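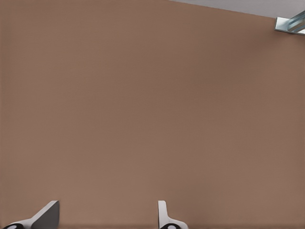
Simulated view down between the open fingers, with nothing on the table.

Home > Visits > Automation > Budget diary

I'd promised myself I would go to the Groner open day with a notebook and no cheque book, and I managed it, just about! We've been talking at work for ages about getting some sort of arm for sorting and tray loading, and I'm the one who has to put a number in the plan before September. So off I went to Zusstead on the early train, 113 minutes each way, with a cheese roll and a list of questions.

The big surprise (well, to me) was how much of the day was spent looking at screens. Groner do all their planning in simulation before anybody signs anything. You tell them your table size and what you want picked up, they build it on the computer, and you argue over it with a cup of tea in your hand. I'd pictured a hall full of clanking machines, so I was a bit let down for the first ten minutes, and then I got completely hooked.

They had a two-arm cell running when I joined my group, doing small blocks and a tray. I asked straight away whether we'd need both arms, as the second one is where our budget falls over. The answer was a very fair "it depends what the other one would be doing while it waits", and I've written that down and underlined it.

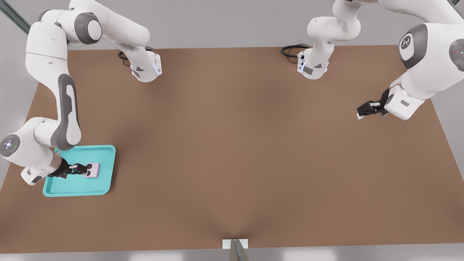 The two-arm layout on screen: left gripper on the pink block in the tray, right gripper free.

After that we got on to money, and I filled four pages. The planning study is £2,000, and you get it back off the price if you order. Fingers and pads are counted as wearing parts, so they go in the running costs — I'd had them down under "bits" with a question mark. A spare set of the Ultura fingertips is £327, and the chap next to me whistled. Training is five days and can be split into two visits, a big help for us as we can't spare people for a whole week.

I also asked about floor space, cables, guarding and who comes out when it stops. Guarding is quoted separately! Do ask, because it wasn't on the first sheet I was handed. The service contract comes in two sorts and I still don't understand the difference, so they're going to e-mail me.

Lunch was soup, very good, and I had a long natter with a couple from a packing firm who'd gone with Tijani last year on a lease. They were happy with it but wished they'd measured their trays properly first. I've been round ours with a tape since I got home and we have three sizes where I'd have sworn we had one.

My plan for now is to ask for the study with one arm and a price for adding the second later. I'll put up the figures when they come.

Print this page | E-mail to a friend

Filed under: Days out for work, Equipment and budgets, March 2026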